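Progress report to the Kadside Fund
Safer Campus project, Drastlow College
Apr 3, 2024
Prepared by Comfort Annan, project lead

Dear Trevor and colleagues,

I'm really pleased to be writing this one. When we sent our last update in December we had a plan, a half-trained team and a reporting line that kept dropping calls. We now have a service that students use, and a good working relationship with the local police, which I know was the part of our bid you had most doubts about.

The reporting line

The line opened to all 2,000 students at the start of term. It takes calls, texts and messages through the Sendance app, and it is staffed from eight in the morning until ten at night. Up to the end of last month it had received 71 reports. Most were about theft from bags and bikes, followed by worries about people following students home from the bus stop, and then a mixed bag of threats, fights and things seen in lockers.

Two of the reports concerned knives. In both cases the duty officer followed the procedure we agreed with the police, the students nearby were moved without fuss, and officers dealt with it from there. One of the cases is still open, so I can't say more about it in writing, but Ayuba Sarpong is happy to talk it through with you by phone.

I want to say a word about Ayuba. He rewrote the whole call script after the first fortnight. The old one asked for a name in the first line and people were hanging up. The new one starts with "Are you safe where you are?" and leaves names until the end, if they come up at all. The difference in how long people stay on the phone has been wonderful to hear.

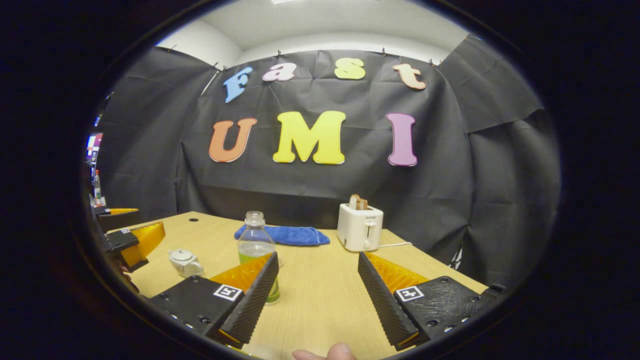
Staff training

Virgilio Aquino has now taken every member of the front desk, library and cleaning teams through the short course. It covers how to listen to a worried student, when to ring the emergency number straight away, what to write down and what to leave alone. The last of these gave us the liveliest sessions! Several people had assumed they ought to open a bag if they were told something was in it. They now know to keep clear, keep others clear and call.

Teaching staff are further behind. We had hoped to finish them by now, but mock exams took up the two afternoons we had booked and the new dates clash with parents' evening. Virgilio has offered to run the course in lunch hours, department by department, beginning with sports and engineering. The head of sports has already asked for a second session on changing rooms, so there's no lack of interest.

Work with the police

Nhyira Ackah meets our neighbourhood officers every other week. They have walked the site with her, including the back gate on to Ayaaba Lane, where the light had been out for longer than anyone could tell us. It's been mended. The gate is now locked after the evening classes leave, and the bus company has agreed to move its late stop to the main entrance, which students had been asking for since well before our project began.

We have also settled how information is shared. An anonymous report goes to the police as a short summary, without phone numbers, unless someone is in danger at that moment. The student council read the draft, asked for plainer wording in three places and got it. Their version is much better than ours and is the one on the posters.
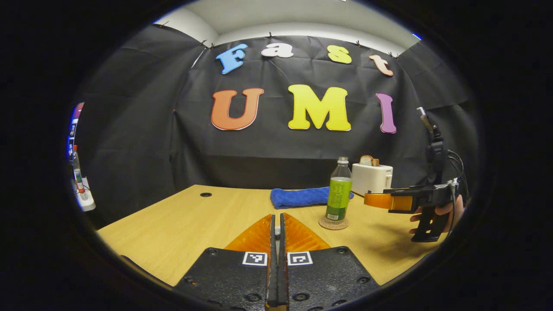 Money

Spending is on track apart from phones. The first supplier's handsets were the cause of the dropped calls, and replacing them put us 1,000 pounds over on equipment. We have covered that from the printing line, where most of the posters were done in-house by the art department. With your agreement I'd like to make this a formal move between budget headings. Staffing is slightly under, as Ayuba started later than planned, and I would like to carry the difference into the summer so the line can stay open during enrolment.

What hasn't gone well

Evening students hardly use the service. They come in tired, leave quickly and mostly haven't downloaded Sendance. Nhyira went round the accounting and childcare classes in person, and what she heard was that people thought the line was for the teenagers. We'll print cards with just the number on them and have tutors hand them out in class.

We also took too long to reply to some text reports in the early weeks, including one that waited overnight. The student concerned was fine and was very gracious about it, but it should not have happened. Texts that arrive after ten now get an automatic reply giving the emergency number, and the morning officer answers them before doing anything else.

Next steps

Lunchtime training for teaching staff starts after the break. The evening cards go to print as soon as the wording is agreed. Nhyira is arranging a visit from the youth court team, who will talk to first-year groups about what a weapons charge means for a young person's job and college chances. Several tutors have asked to sit in.

Trevor, you mentioned wanting to see the duty room in action. Late mornings are best, and Ayuba will gladly let you listen to a practice call. Please let me have your answer on the two budget points when you can, as the enrolment rota depends on the second.

With warm thanks from all of us,
Comfort Annan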